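Qui sommes-nous

Riraro est un atelier de reliure et de restauration de livres installé à Kamthorpe. Nous relions, réparons et remettons en état des ouvrages pour des particuliers, des études notariales, des paroisses et des bibliothèques municipales. Nous donnons aussi des cours, le soir et pendant le mois de juillet.

L'atelier a été ouvert par Reda Younis dans une ancienne mercerie de la rue Benjelloun. Il avait appris le métier chez un relieur de registres, à une époque où les administrations commandaient encore leurs livres de comptes cousus à la main. Quand ces commandes ont cessé, il a racheté une partie du matériel de son patron — une cisaille, un étau à endosser, deux presses à percussion — et s'est mis à son compte. Les presses servent toujours. La cisaille a été remplacée.

Au départ, le travail consistait surtout à relier des thèses et des revues. La restauration est venue plus tard, avec un lot de 40 registres paroissiaux abîmés par une fuite de toiture. Ce chantier a duré 14 mois. Il nous a obligés à nous équiper pour le séchage et le comblage des papiers, et il a décidé de la suite : aujourd'hui, la restauration occupe la plus grande partie de nos journées.

Nous sommes trois à l'atelier. Reda s'occupe de la couture, de la couvrure et des devis. Les deux autres postes sont consacrés au papier et à la dorure. Nous ne sous-traitons que la fabrication des fers à dorer, confiée à la maison Zindamlow, qui grave aussi nos caractères sur commande.

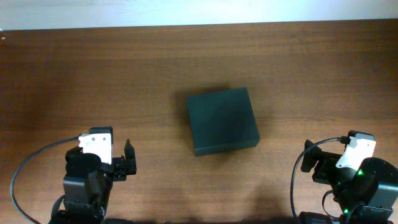 Chaque ouvrage qui entre est examiné avant tout devis. Nous notons l'état de la couture, des mors, des coiffes et des gardes, et nous vérifions que les cahiers sont complets. Le client reçoit ensuite une proposition écrite, avec une ou deux solutions selon l'usage prévu. Un dictionnaire consulté tous les jours n'appelle pas le même traitement qu'un missel de famille conservé dans une armoire. Il nous arrive de conseiller une simple boîte de conservation et de laisser le livre tel quel.

Nous travaillons avec des colles d'amidon, du papier japonais, du fil de lin et des peaux à tannage végétal. Les interventions sur les documents anciens restent réversibles chaque fois que c'est possible. Nous gardons les éléments d'origine que nous devons déposer (étiquettes, dos, fragments de garde) et nous les rendons avec l'ouvrage, dans une pochette.

Les délais varient beaucoup. Comptez 3 semaines pour une reliure courante en toile, davantage pour le cuir. Pour une restauration, la date est fixée dans le devis. Nous n'acceptons pas de travaux urgents sur des documents mouillés sans en avoir parlé au téléphone : il faut les apporter vite, et ne surtout pas essayer d'ouvrir les pages collées.

Les cours

Les cours du soir s'adressent aux débutants comme aux personnes qui pratiquent déjà. On commence par un carnet cousu, puis une reliure à plats rapportés, puis une demi-toile à coins. Les outils sont prêtés et le papier est compris dans le prix — les peaux sont facturées à part, au coût d'achat. Le stage de juillet porte sur la réparation des livres pour enfants et intéresse surtout les bibliothécaires.

Venir à l'atelier

L'entrée se fait par la cour, au fond à gauche. Il y a une marche ; sonnez si vous avez besoin d'aide ou si vous apportez des volumes lourds. Les dépôts et les retraits se font sur rendez-vous, le matin. Un reçu vous est remis pour chaque ouvrage confié.

Page mise à jour le 28/11/22.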